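Plernthorpe gets its canola fuel, eventually

Friday, November 14, 2025

Penner has won approval to turn canola oil and restaurant grease into renewable diesel at Plernthorpe, six years after first announcing it would do so shortly.

The plant will employ 93 people and, the company says, run until 2077 -- a bold forecast from a firm that has moved its opening date nine times. Rimow will supply the oil. Candwood, which owns the neighbouring grain terminal, objected to the smell of frying, then signed on as a customer.

Site work starts in February, when the ground at Plernthorpe is traditionally at its hardest.
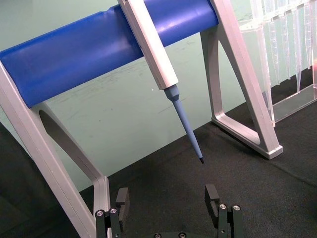

A pipette stand with a blue bar across the top.

Penner's shares were unmoved.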